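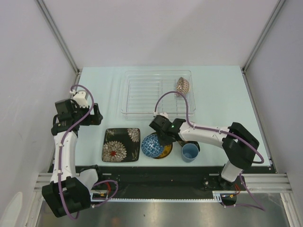 Who could tell a Spartan king what to do?

The five ephors could, at least for the year they were in office. They were ordinary citizens elected by the assembly, and they could summon a king, fine him, and join in putting him on trial. Keep that in your heads, as most of this week hangs off it.

Nirkoron Evening Classes
Greek States and How They Were Run, notes for week 5
March 2024

Last time I ran out of steam before we got to Sparta properly, so I'm starting with the bit I rushed. Sparta had two kings at once, one from each of two royal houses, the Agiads and the Eurypontids. Both families claimed descent from Heracles, and both went on supplying kings for centuries. I was asked in January whether one of them was the senior king. The Agiads did have a bit more prestige, but in law the two were equals and they quite often couldn't stand each other.

What did kings do? Mostly they led armies and carried out sacrifices. They also had a few legal jobs left over from older times, such as deciding who should marry an heiress whose father had died without arranging it, and looking after matters to do with public roads. They got double portions at dinner too, which I love (the ancient explanation is that they could then give the extra away to someone they wanted to honour). Towards the end of the sixth century the two of them fell out in the middle of an invasion of Attica, and after that the rule was that only one went out with the army at a time.

Now the ephors. The word means something like "overseers". Any full citizen could stand, and you seem to have been able to hold the post only once. One of the five gave his name to the year, so a treaty would be dated by him. Every month they swapped oaths with the kings – the kings swore to rule by the laws, and the ephors swore on behalf of the city to keep the kingship safe so long as the kings stuck to that. I find this a really telling arrangement! You don't renew a promise twelve times a year with someone you trust completely.

Two ephors went along on campaign to keep an eye on whichever king was in charge. They didn't command anything, but they could report back, and kings knew it. At home the ephors received foreign envoys, called the assembly and called up the troops. We're also told that each new board declared war on the helots, so that killing one wouldn't bring religious pollution on the killer. Please don't skate over that when you write about Spartan "balance". The helots had no part in any of it, and they did the farming that let everybody else be a full-time citizen.

The council, or gerousia, had twenty-eight elders plus the kings. You had to be sixty to get in and you stayed until you died. Elections were by shouting: candidates walked through the assembly one after another while judges shut up in a nearby building listened and decided which cheer was loudest. One of our best ancient critics thought it was childish. He was rude about the ephors as well, and said that poor men in the job were easily bought.

A word on dates, as it came up in the break. When people say "the Spartan constitution" they tend to mean the thing as it looked in the decades either side of 400 BC, when outsiders were writing about it. How far back each piece goes is an open argument. The Spartans liked to say one ancient lawgiver had set it all up, but some of our sources put the ephors in later, and I'd lean that way myself.

Reading for next week
The chapter on Sparta in the Mak reader, all of it, and the Cloltine booklet if you can face the small print. There are spare copies of both in the Skarow room.

Written piece
Were the kings of Sparta kings in anything but name? Up to 650 words, please. Use at least one thing a king could do without asking and one thing he couldn't, and tell me which ancient writer each comes from. Paper or email, I don't mind which.

Next week we're on Crete, where the officials are called kosmoi and the evidence is mostly inscriptions. Bring your maps.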